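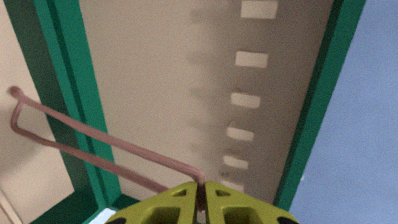
Do I need an appointment to get a copy of a police report in Plorley?
Nope, just walk in! I run the records window with Josefina Espinoza, and one of us is usually there.

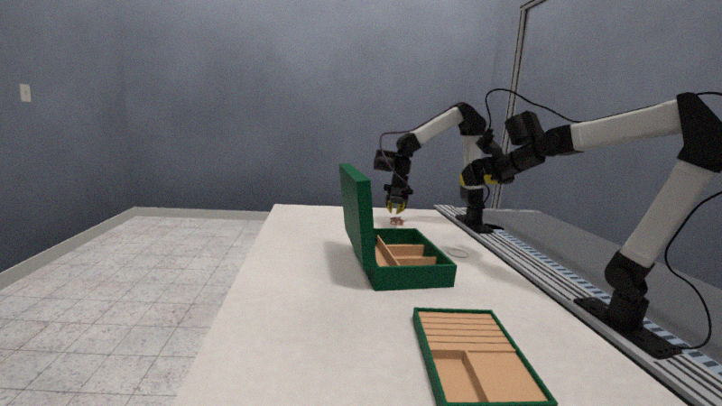 What happens to stolen stuff you recover?
We log it and hold it for 29 days (longer if there's a court case). Small things get mixed up so easily, so I like a box with dividers inside, like the green one with its lid up, one item to a compartment. Bring ID and your case number. 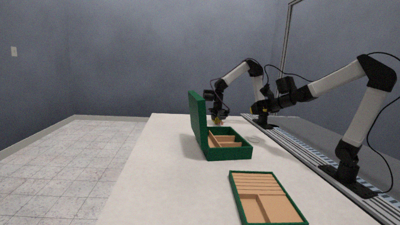 Can I report a break-in by phone?
Sure, if the burglar's long gone. Tell me what's missing and where it was kept. Details help a ton! "White arm, black elbow joint, on a grey rail" beats "some equipment" any day. If anybody might still be inside, call 911 and stay out.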